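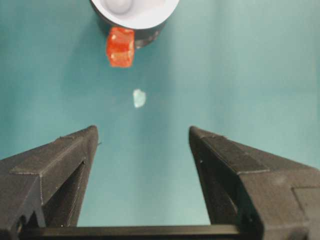 4.2 Do people judge fill level from above?

Much of the kitchen measurement literature assumes that a person pouring or scooping without a marked cup looks at the vessel and forms an estimate of volume. We doubt that this is what usually happens. The estimate, if there is one, may be formed before the vessel is looked at, from habit or from the weight in the hand, and the glance that follows may do little work. The viewing angle makes the problem worse. A container with a white interior and a dark outer wall, seen from above as in Figure 3, shows its rim and lining well enough and says very little about its depth. Yet earlier studies have often presented vessels from the side, at eye level, and then carried the results over to people standing at a counter. We see no good reason to accept that step without a test.

Figure 3. Round container with a white interior and dark outer wall, and a small red-orange cube, on a blue-green surface.

The strongest claim for visual estimation comes from Raptis's work with the Inik household panel. Participants were asked to fill a bowl to a named level, and their error was reported as a share of the target. The errors were small, and the paper treats this as proof of a reliable visual skill. But the participants used their own bowls, in their own kitchens, and had filled them many times before. A person who has eaten from the same bowl for years can reach the usual level with very little looking. The design cannot separate seeing from remembering, and the later Pumudau replication kept the same flaw while adding a larger sample. More people doing a task that does not isolate the skill in question will not isolate it either.

Michailidis raised a version of this objection and proposed unfamiliar vessels as the remedy. Her results are more useful, though we read them less generously than she does. When the vessel was new, error rose sharply on the first trial and fell again by the third. She takes the fall as fast visual learning. It could just as well be learning by weight, as her participants held the vessel in one hand throughout. The hand was never controlled for, and the discussion section mentions it only in passing.

Our own procedure tried to remove both cues. Thirty participants filled unfamiliar vessels fixed to the counter, so that nothing could be lifted, and did so under two viewing conditions — standing, and seated with the rim at eye level. Each person completed eight trials. We used dry rice throughout, which pours evenly but heaps in the middle, and we admit that a heap is a cue of its own. Liquids would have been cleaner. They would also have brought reflections, and the Rallis group has already shown how badly these can disturb a judgment of depth.

The seated participants did better, as everyone would expect. What we did not find was any steady gain over trials in the standing group. Their last fills were no closer to the target than their first. If looking down into a vessel trained the eye, some improvement should have shown up by the eighth attempt, and it did not. We would not lean too hard on this. Eight trials is a short run, and a null result from 30 people is weak support for anything. It is still more than the opposing view can offer for standing observers, for whom the Prastwood dataset, cited so often in this connection, contains only 14 usable records. Several of those lack a note of the participant's height, without which the viewing angle cannot be worked out at all.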